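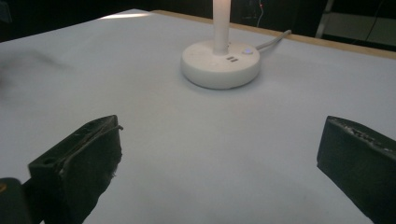 A lamp for the white table

March 29, 2024

The desk lamp I had used since October was too bright at its lowest setting, so I moved it to the hall and put a column lamp from Kollelero on the white table. It has a round white base with the light standing straight up from it.

Placement took 3 tries. At the front edge the base was in the way of paper. In the middle it lit my hands from the wrong side. Toward the back works, with the whole front of the table free for writing.

Notes after 6 evenings:

The button is on the base, so there is no inline switch to find in the dark. Its indicator is blue and stronger than I would like – a small piece of tape may fix that.

The cable exits at the back and goes over the far edge. I left it loose.

The light is good for reading at arm's length, less good for small print. For that I still use the clip light from Godoy.
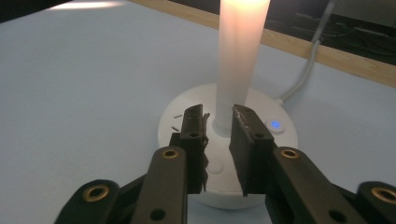 Lamp on, with the blue indicator lit and the cable running off the back.

I paid 67 for it at the shop in Orkcombe. The shade does not come off for cleaning, so a dry cloth will have to do.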